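Bilico Objektmöbel
Startseite > Arbeitsräume > Serie Hasby

Serie Hasby: Tisch, Schreibtisch und Bürostuhl
Artikelgruppe 1690

Die Serie Hasby ist für Räume gedacht, in denen an einem Tisch mit den Händen gearbeitet und am nächsten geschrieben wird. Sie umfasst den quadratischen Tisch Hasby, den Schreibtisch Gokomdale und den Bürostuhl Wainwright. Alle Teile sind einzeln oder als Set erhältlich. 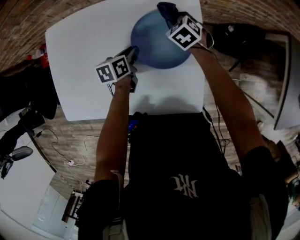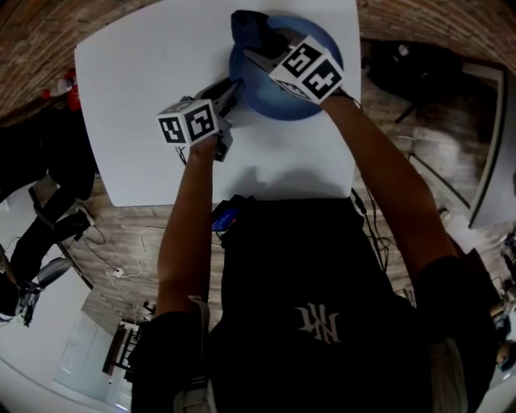

Tisch Hasby in Weiß, von oben 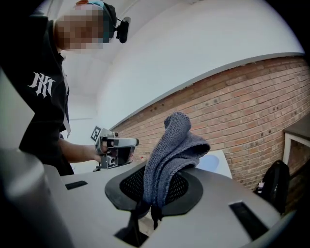

Schreibtisch mit Kabelöffnungen, dazu Bürostuhl mit Netzrücken und grauem Stricktuch über der Lehne

Tisch Hasby
Quadratischer Arbeitstisch, Platte 100 x 100 cm, Farbe Weiß. Der Tisch ist von allen vier Seiten zugänglich und kann frei im Raum oder an einer Wand stehen. Auf der weißen Platte sind auch kleine und dunkle Teile gut zu erkennen, zum Beispiel beim Sortieren, Falten oder Verpacken. Die Oberfläche wird feucht abgewischt. Scheuermilch und lösemittelhaltige Reiniger bitte nicht verwenden.
Mehrere Tische lassen sich zu einer größeren Fläche zusammenstellen. Verbinder sind als Zubehör lieferbar und werden von unten angeschraubt.

Schreibtisch Gokomdale
Arbeitsplatte in Lichtgrau mit dunklen, rechteckigen Kabelöffnungen. Netzteile und Steckdosenleisten können unter der Platte in einer Kabelwanne liegen (nicht im Lieferumfang). Wer zwei Schreibtische gegenüber aufstellt, sollte die Lage der Öffnungen vor der Bestellung mit den Anschlüssen im Raum abgleichen. Ein nachträgliches Versetzen ist nicht möglich.

Bürostuhl Wainwright
Rückenlehne mit schwarzem Netz in dunkelgrauem Kunststoffrahmen. Das Netz ist luftdurchlässig und kann mit der Polsterdüse abgesaugt werden. Belastbar bis 107 kg. Eine Jacke oder ein Tuch kann über der Oberkante der Lehne hängen, schwere Taschen gehören nicht daran. Sitzhöhe und Neigung werden unter dem Sitz rechts eingestellt.
Armlehnen sind als Nachrüstsatz erhältlich.

Lieferumfang Set
1 Tisch Hasby, Weiß
1 Schreibtisch Gokomdale, Lichtgrau
1 Bürostuhl Wainwright, Schwarz/Dunkelgrau
Montagematerial und Anleitung
Textilien, Kleinteile und Dekoration gehören nicht zum Set.

Lieferung und Montage
Die Lieferzeit beträgt sieben Werktage ab Zahlungseingang. Wir liefern frei Bordsteinkante, Vertragen in den Raum auf Anfrage. Die Tische kommen mit losen Beinen, der Stuhl in zwei Teilen. Für den Aufbau der Tische empfehlen wir zwei Personen. Schrauben nach den ersten Wochen bitte einmal nachziehen.
Bei Böden aus Holz oder Laminat bitte Filzgleiter mitbestellen. Für den Stuhl gibt es weiche Rollen.

Hinweis zur Verfügbarkeit
Der Tisch Hasby in Weiß ist ab Lager lieferbar. Den Schreibtisch Gokomdale gibt es wieder ab April, Vorbestellungen nehmen wir an. Sets werden bis dahin in zwei Sendungen verschickt, die Versandkosten fallen nur einmal an.

Stand: 24.12.20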